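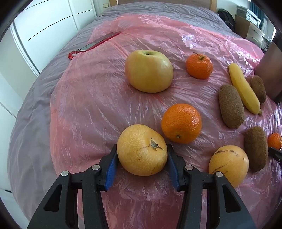
*Asian pear held between the blue pads.*

# Hulenmont Phase B – site walk, February

Done by: Lowri Owen, for Odera (main contractor)
Start 7.40am, finished just before the lunch break. Light rain first half, wind picking up after 10.
Key: OK / ACT (needs action) / STOP / N/A

Comments are as written on the walk, tidied a bit in the cabin. Shout if you can't follow them.

## 1. Access and perimeter

- [x] Hoarding sound, no gaps – **OK**. Panel by the bus stop was rattling last time, now braced.
- [ ] Pedestrian gate self-closing – **ACT**. Closer gone again. Gate was propped with a block when I got there. Odera to replace closer, not adjust it.
- [x] Signing-in book – **OK**. Handwriting is another matter.
- [x] Delivery gate and banksman – **OK**. Good, clear signals, stopped a van reversing without being asked.
- [ ] Footpath outside swept – **ACT**. Mud both directions. Council have allready written once. Road sweeper to come before school run and not during it.

## 2. Scaffold (Zarkis)

- [x] Weekly inspection tags in date – **OK** on plots seen, except below.
- [ ] Tag 202, rear elevation of the flats – **STOP**. Tag shows incomplete, roofers had been up there, boots and a flask on the top lift. Ladder removed while I was there. Nobody back up till Zarkis have signed it over.
- [ ] Toe boards – **ACT**. Missing on return by the bin store. Boards stacked underneath, so just needs fitting.
- [x] Ties – **OK** where visible. Render gang have asked to move one, told them to go through Zarkis in writing.
- [x] Loading bay gates – **OK**.
- [ ] Netting – **ACT**. Torn at the top on the windy corner, flapping over the public path. Today please.

Spoke to the Zarkis chargehand re tag 202. He says the adaption was held up waiting on fittings and the roofers were told. Roofers say they weren't. Either way the ladder should have been off.

## 3. Hoist and lifting (Vasotska)

- [x] Thorough examination report on site – **OK**, copy in cabin, grey folder.
- [x] Landing gate interlocks – **OK**. Tried every level.
- [ ] Base enclosure clear – **ACT**. Plasterboard offcuts and a broken pallet inside.
- [x] Operator card checked – **OK**
- [ ] Wind limits displayed – **ACT**. Notice faded, can't read the bottom line. Vasotska to send a new one, laminated.
- [x] Slings and chains colour coded – **OK**. One old strop found on the floor by the mixer, cut up and binned.

## 4. Excavations and groundworks

- [x] Trench support to drainage run – **OK**. Boxes in, ladder in, edge protection both sides.
- [ ] Permit to dig displayed – **ACT**. Permit 2033 is for the gas side but was pinned up at the water trench. Work paused while the right one was found (in the van).
- [x] Services marked – **OK**. Paint needs freshening after the rain.
- [ ] Spoil heap – **ACT**. Too near the edge at the east end, pull it back before anyone goes in.
- [x] Pumping – **OK**, going through the settlement tank.

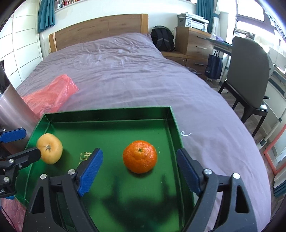
Can a trench be worked in if the permit is in the van and not at the dig?

Work waits until the permit is displayed at the trench and the supervisor has checked it covers that dig.

## 5. Houses, plots to 99

- [x] Stairs and temporary handrails – **OK** generally.
- [ ] Plot 99 stairwell – **ACT**. Handrail taken off for the dry liners and left leaning on the landing. Put back while I waited. Needs a proper handover between trades, have said this before.
- [ ] Floor openings covered and marked – **ACT**. Soil pipe hole in an upstairs bathroom had a loose bit of ply over it, no screws, no marking.
- [x] Temporary lighting – **OK**. Much better than January's walk.
- [ ] Trailing leads – **ACT**. Across doorways in the end terrace. Hooks are there, use them.
- [x] Party wall fire stopping – **OK** on those open to view. Photos of closed-up ones still owed by the liners.
- [ ] Cavity barriers at window heads – **ACT**. Couldn't see any evidence on two elevations. May be fine but brickwork is not to go higher untill I've had the pictures or a look myself.

## 6. Fire

- [x] Extinguishers in date – **OK**
- [ ] Fire points clear – **ACT**. Insulation bales in front of the one on the ground floor of the flats.
- [x] Alarm test – **OK**. Heard at the far end over a disc cutter, which was my worry.
- [x] Hot works permit, flat roof – **OK**. Watch period being kept, chap had a chair and a clock.
- [ ] Gas bottles – **ACT**. Cage unlocked. Empties in with fulls.

## 7. Welfare

- [x] Hot water – **OK**
- [x] Drying room – **OK**, heater repaired
- [ ] Toilets by the flats – **ACT**. Out of soap. Cleaner's sheet signed for a time that hasn't happened yet.
- [x] Canteen – **OK**. Clean enough. Microwave door sticking.
- [x] First aid box – **OK**. Plasters and eyewash restocked.

## 8. People and paperwork

- [x] Inductions up to date – **OK**, spot check only
- [ ] RAMS for render gang – **ACT**. Copy is from another job, still has the other job's address on it. New one needed before they start on the north side.
- [x] Hats, boots, hi-vis – **OK**
- [ ] Dust masks – **ACT**. Cutting blocks with no mask and no water, round the back of the stores. Stopped and spoken to. Face fit cert not produced, he's on other duties until it is.
- [x] Toolbox talk record – **OK**. Last one on ladders, well attended.

## Actions, by firm

| Firm | What | When |
|---|---|---|
| Zarkis | Tag 202 complete and hand over, toe boards, netting | Netting today, rest before roofers return |
| Vasotska | New wind notice | Next visit |
| Odera | Gate closer, sweeper, spoil, hoist base, fire point, gas cage, soap | By end of shift except closer and sweeper |
| Odera | Permit board by the groundworks cabin | Before next dig |
| Dry liners | Handover on handrails, fire stopping photos | Before closing up any more |
| Brickwork | Cavity barrier evidence | Before going up |
| Render | Proper RAMS | Before north side |

Closed from last time: hoarding brace, drying room heater, temp lighting.
Still open from last time: gate closer, fire stopping photos, handrail handovers.

Odera site manager has had sections 2 and 4 by phone already. Rest goes round with this sheet. Reply with photos please, "done" on its own won't get closed.

Next walk will be an afternoon one, flats first, then the roof if the wind lets us.

L. Owen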